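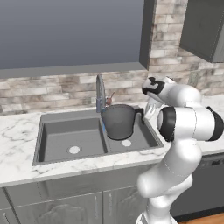

Carol Henning
Bookmobile driver and clerk

2025-08-23

Up at 5:30 and out of the garage by seven. The generator started on the second try. I checked the tires, and the left rear inside one is wearing on the edge again, so I wrote it up on the yellow sheet. I wrote it up in April too. The sheet goes in a box on the wall and I don't know how often the box gets emptied.

The long route today, Brekine first, then the two stops on Bassey Road, then Ammont in the afternoon. The whole loop is 179 miles if the low bridge is open, and it was open. There was fog down by the creek until almost eight and I kept it at forty.

Brekine was busy. They have been without us for three weeks on account of the air conditioning, and people had stacks to bring back. One woman had eleven large print westerns in a feed sack, all in good shape. A boy wanted the next book in the dragon series and I had every one of them except that one. I put a hold on it for him. I also had two requests for canning books, which happens every August, and only one canning book on the shelf. I let the first person take it and gave the second one a pamphlet on tomatoes.

Drundico went down again at the first Bassey Road stop. That is the checkout system we switched to last year. It works fine in the main building. Out there it needs a signal and there isn't one past the grain elevator, so it is supposed to save everything and send it later. It saved some of it. I went back to writing barcodes in the notebook, which I did for nine years before this and can do without much thought. I will have to type them in tomorrow or the day after.

Ate lunch at the second stop with the back door open. Egg sandwich, a peach. Only four people came in the hour. One of them stayed the full hour and read the paper standing up, and then told me the paper was no good anymore. He took out a book on small engines.

I spent the slow time on weeding. The shelves hold 2,285 items when they are full and they have been overfull since spring, to where the bottom row on the curve side pops out if I take the Ammont hill too fast. I pulled travel guides, mostly. There was one for Portugal from 1998. I pulled a diet book with a broken spine and a set of tax guides that should have gone years ago. I kept the bird book with the cover taped on. It goes out nearly every trip and the new edition has smaller pictures.

Ammont at two. The school there starts back early this year, so the after-school crowd was already in place, sitting on the steps when I pulled in. I did the read-aloud on the folding stools. We got through one and a half picture books before the little ones drifted off to look at the generator. A teacher asked if I could carry a classroom set for her, thirty copies. I said I would ask, but I don't have the room for it unless something else comes off.

The quarter numbers are due. I added up the notebook and the screen tonight and got 482 checkouts for the month so far, with one short route left to run. Last August was a little better, but last August we had the air conditioning the whole time. The county wants to see 4,000 for the year. I think we'll make it if the bus stays on the road through October, and that depends on the tire and the generator and the snow holding off.

Home by 6:40. My shoulder is sore from the step, which sticks and has to be yanked. I put WD-40 on it in July and it needs it again. Soup from the freezer for supper.

To do: type in the notebook. Call about the tire. Find a second canning book. Bring the dragon book if it comes in.

Recent entries
The generator, again
Three weeks with no air conditioning
Summer reading wrap-up at Brekine
What I carry in the glove box
Low bridge closed, long way around

Contact the bookmobile desk | © 2025 | Back to top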